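Home | Issues | Authors | Archive

28/07/2026
Plostoton project group

4.2 Equipment planning for the kitchen tasks

The budget for the kitchen bench was fixed in June, before the task list was final. We split it into durable items (cooktop, cookware, table) and wear items (finger pads, printed markers, food). Quotes for the durable items came from Standia and Zoltine; the Standia quote was lower but carried a longer lead time. Wear items were costed per 100 demonstrations, with 2 spare pad sets held for each gripper.

Cookware was the hardest line to plan. A polished steel wok is cheap to replace, but its bright interior reflects the lights, and we kept 40 hours of operator time in reserve for repeat recordings. Figure 4 shows the bench with the wok on the table, soybeans inside it, and the orange pads of the gripper at the near rim.

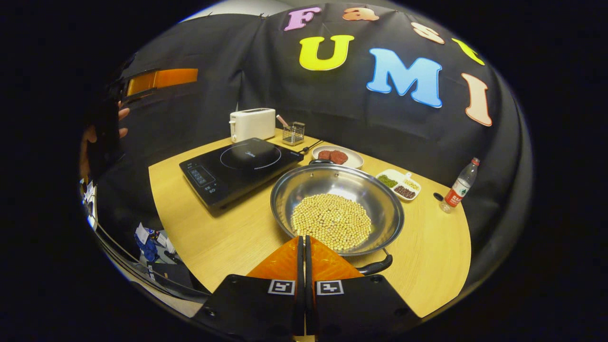

Figure 4. Gripper fingers at the rim of the wok; induction cooktop at left.

Picard objected that pads should not be listed as a wear item at all, and argued that a site buying for one year would do better to order the fingers complete and write them off together. We tested this against the Zoltine price list. Complete fingers cost more at our rate of use - the plates outlast the pads by a wide margin - so the split was kept. Sites with fewer than 4 operators may reach a different result, as the minimum order for pads then exceeds annual demand.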